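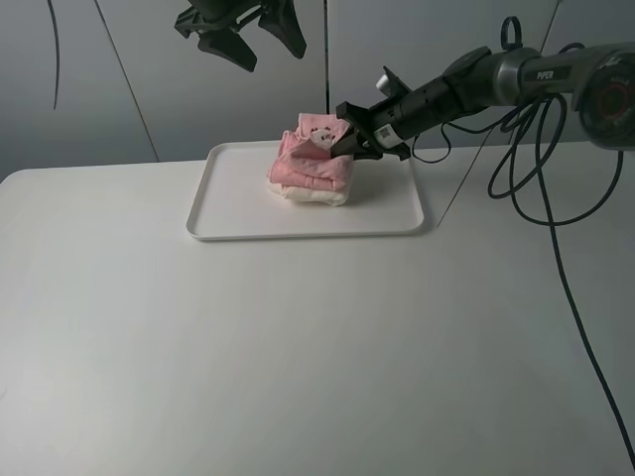
The cold wash, and who it's really for

Every laundry brand now wants us to wash in cold water. Claver prints a little blue snowflake on its bottles. Niskanen, which makes the machine in my own laundry, sends me emails about it.

I have my doubts. Cold water uses less power, fine. But the same companies selling the snowflake would also like to sell me a stain booster, a rinse additive and a "hygiene" liquid, because cold water apparently can't manage on its own. Claver's set of 3 bottles costs more than the power I'd save in a season.

Then there's the quick cycle. Niskanen's brochure promises a full load, clean, in the time it takes to have a coffee. Read the small print and a full load has become a couple of lightly worn shirts.

I tried going without the extras from May onward. Tea towels came out grey and the gym gear kept its smell, so those went back to warm. Everything else was fine in cold with half the powder the box suggested, and my T-shirts kept their colour.

I asked Claver how it had worked out the dose on the label. The reply thanked me for my interest and included a coupon for the stain booster. I haven't used it.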